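The Quiet Joy of a Drink You Pour Yourself
Apr 27, 2025

I have a weakness for hotel breakfasts, and it isn't the eggs. It's the drinks table. Give me a line of big dispensers with taps on the front and I'm seven years old again, filling a glass with far more than I'll manage and going back for more anyway.

So when I decided to have the whole family over last December (17 of them, counting the baby, who brought her own), I thought, right, this is my chance. No more standing at the fridge with a jug while everybody else has the conversation. I was going to have dispensers!

I'd never bought one in my life. I rang Hertta Aaltonen, who has run the breakfast room at the Saltar guest house in Costholm for years, and she laughed at me for a good while and then told me to come over and try things out on a proper table before I spent any money. Off I went, with a notebook and a very empty stomach.

The first lesson was that dark drinks look wonderful in a tall tank. Put something nearly black above a shiny metal collar and it looks like it costs twice as much as it did. Ribbed glasses help too – there's something about those fine lines up the side that makes even squash seem like an occasion.

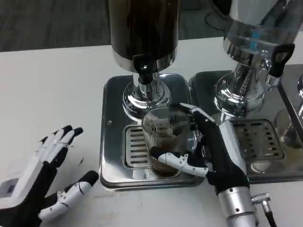

How full should you pour a glass from a tap like that?

Two thirds, according to Hertta, and less if children are carrying it. The last of the drink always comes out after you think you've stopped, and a glass filled to the brim has to travel all the way back to a chair.

She's very firm on trays as well. I had been planning to stand mine straight on my mother's best tablecloth, and I was told in no uncertain terms that I'd regret it by the second round. A metal tray with a raised rim and a little slotted grate at the front catches the drips, and you can lift the grate out for a rinse if it's the loose sort. Check before you buy. My cousin has one where the grate is fixed and she goes at it with an old toothbrush every time.

Then there's the business of height. You want to slide your tallest glass under the spout without tipping it halfway over, so take the glass with you to the shop. I did this at MacDonald, our local catering supplier, and felt a complete fool until the man behind the counter told me he wished more people would. The first dispenser I'd fancied was hopeless for anything bigger than a teacup.

Taps matter more than I'd ever have guessed. I like a lever I can work with one finger, and some have a loop you can hook, which my dad gets on with much better now his hands are stiff. Try it with the tank full if the shop will let you, as a tap that's smooth when there's nothing in it can feel quite different later on. 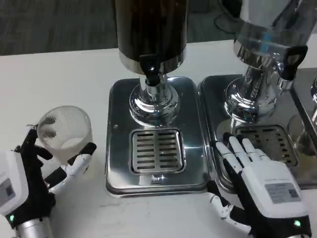

I came home wanting three, talked myself down to two, and spent a happy evening working out where they'd go. The sideboard was out (too narrow for the trays) and the kitchen worktop would have had everybody under my feet. In the end I put up the folding table by the back door, with glasses on the left and the drinks next to them, so people could pick one up and carry on along without crossing over each other. My brother still managed to go the wrong way.

For the day itself I did cold blackcurrant in one and plain water with mint in the other. The mint was a mistake. It found its way into the tap before pudding and I had to get it out with a skewer, bent double, in my good blouse. If you want leaves or slices of fruit, put them in the glasses.

Cleaning is the bit I'd dreaded, and it's fine so long as you don't leave it till morning. Warm water and a drop of washing-up liquid, run it through the tap, then do the same again with clean water and leave the lid off overnight. I dry the chrome with an old tea towel from Undell, the soft sort, or every fingerprint in the family is there to greet you the next day.

They've been out four times since then, once just for me and a jug's worth of iced coffee on a warm afternoon. My sister has already asked to borrow both for her anniversary do, and I've said yes, provided she brings back the trays.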